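Subject: Re: Office opening survey, next steps
From: Estrella Aguirre
Date: December 16, 2018

Hello all,

Lai-ching wrote:

> The city has put the Riller office plan on its website.
> It says 3,077 jobs by the end of the second phase.
> Does our business group want to send a comment or not?
> I need an answer from each street.

For Florness Street, the answer is yes. I visited 41 shops and small offices and 39 of them filled in the form. Most are glad that Riller is coming, but they worry about rent and about parking at lunch time. Two points should go in the comment:

1. Ask the city to keep the 60 public parking spaces behind the Tsang building – they were promised in August.

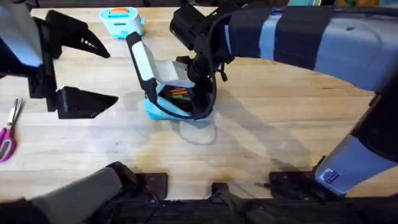
2. Ask Riller to tell us early which streets will be closed during construction. Harpreet lost many customers when Nuvov dug up the sidewalk, and he had no notice at all.

I have written a first draft and Hoi-yan is correcting my English now. If you want to change something, please write to her directly.

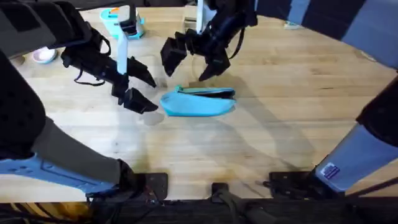 Light blue pouch on the wooden table

Oi-ling, could you please bring the forms from your side of the street to the next meeting?

Best regards,
Estrella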